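The slow business of drying out a floor

When the supply pipe behind the kitchen units at a former drapery warehouse in Kindton failed one night in February, the leak ran until a tenant on the floor below noticed a stain on her ceiling. By then the water had travelled under the timber in three rooms. The surface was mopped in an hour. The building took until early summer to reach a condition in which new boards could be laid, and most of that time was spent waiting for numbers on a meter to fall.

Timber is never dry in the absolute sense. A board kept indoors in a heated British building settles at a moisture content somewhere between eight and twelve per cent of its oven-dry weight, depending on the season and how hard the heating is run. Leave it in air at a steady temperature and humidity and it will in time stop gaining or losing water. This is its equilibrium moisture content, and almost every dispute over a wooden floor comes down to the gap between that figure and the one at which the boards were fixed.

Wood moves very little along the grain. Across the grain it moves a good deal, and it moves more in the direction of the growth rings than at right angles to them. For European oak, a change of one percentage point in moisture content alters the width of a plain-sawn board by a little over a third of one per cent. The movement in a single narrow board is hard to measure with a ruler. Across a room five metres wide, with every board pushing on its neighbour, it can lift a floor clear of its base or drive a skirting board off the wall.

Aušra Lill surveyed the Kindton building for its owners. Her report runs to 446 readings, taken on a fixed grid so that each visit could be compared with the last. She used a pin meter on the boards and sealed humidity sleeves drilled into the screed, and she puts far more weight on the sleeves.

A pin meter passes a small current between two probes and converts the resistance into a percentage. The conversion assumes a species and a temperature, and it assumes timber. Pushed into plaster or screed, the same instrument gives a relative figure that is useful for tracing the edge of a wet area and of little use for anything else. The sleeve method is slower. A hole is drilled to a set depth, cleaned, lined and capped, and left until the air inside has come into balance with the material around it. Under the usual British practice, timber is not laid until the reading stands at 75 per cent relative humidity or less. 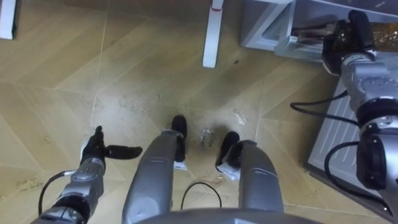 Feng-yi Yau thinks the threshold is treated with too much respect. A screed that reads 74 per cent in a heated room in spring, in Yau's view, may read higher by autumn if the slab has no membrane beneath it, and a single figure on a certificate tells the owner nothing about which way it is heading. Yau would rather see three readings taken a fortnight apart than one good one.

Lill does not dispute the point, but notes that a contractor with a crew booked will seldom wait a month to confirm a trend. Her own compromise is to leave the sleeves in place and take a final reading on the morning of laying.

The old rule of thumb for a new sand and cement screed is one day of drying per millimetre of thickness up to 50 millimetres, with the rate slowing beyond that. It assumes reasonable ventilation and a moderate temperature. It says nothing about a screed that has dried once and been wetted again, which is the usual case after a leak. Water enters an old screed through cracks and around pipe ducts, collects at the low points, and leaves only through the top surface. At Kindton the deepest section had been patched twice with different mixes, and the two patches dried at different speeds.

Dehumidifiers shorten the process within limits. A refrigerant machine works well in a warm room and poorly in a cold one, where its coil ices over. A desiccant machine copes with the cold but costs more to run. Neither can draw water out of a slab faster than the slab will release it. If the air is made very dry very quickly, the top few millimetres may dry out while the core stays wet, and a surface reading taken at that stage will be misleading. Timber left in the same room suffers too. Boards elsewhere in the building that had never been wet began to show gaps after the machines had run for several weeks.

The question of what to save is partly one of construction. Solid boards nailed to joists can often be lifted, stacked on battens with air between them, and put back. Boards glued to a screed rarely come up whole. Engineered boards, with a hardwood layer bonded to a cross-laid core, move less in normal use but may fail at the glue line once soaked, and a failed glue line cannot be repaired on site.

Pattern matters as well. In a floor of straight planks the movement is all in one direction and can be taken up by a gap at each side of the room. In herringbone and chevron work the boards lie at an angle to the walls, and the movement is shared between two directions. Herringbone uses square-ended blocks, each meeting the side of the next. Chevron boards have their ends cut at an angle and meet point to point along a straight line. 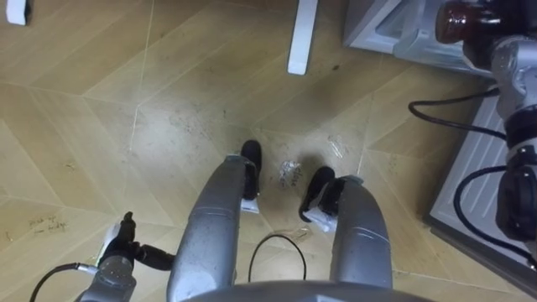

The straight line is where a fitter's difficulties begin. Any error in the angle of the cut is repeated along every row, and a swelling board pushes its mitred end against that of its partner. Where the two have been cut from stock of different moisture content, one side of the line creeps past the other and the points no longer meet. Sanding removes a step in height. It does nothing for a line that has wandered.

For this reason stock is normally brought to site well ahead of fitting. The term used is acclimatisation, and it is widely misunderstood. Boards left in sealed packs change very little in a week. Boards opened and stacked in a room that is still damp will take up moisture from it, and the fitter will then have a floor that matches the building at its worst. The room should first be at the temperature and humidity in which it will be used. Only then is there any sense in opening the packs.

A second job, at Tilthorpe, shows the cost of getting the order wrong. The boards were delivered before the plastering was finished and stood unwrapped in the hall. They were laid on schedule and looked sound. When the heating came on, gaps opened throughout, the widest of them 2 millimetres. The filler put in that winter was squeezed out as ridges the following summer, and had to be scraped off by hand.

Lill's final grid at Kindton had every sleeve below the threshold except one, beside the duct where the pipe had failed. The owners laid the other two rooms and left that one bare. The sleeve is still in place, and the cap comes off once a fortnight.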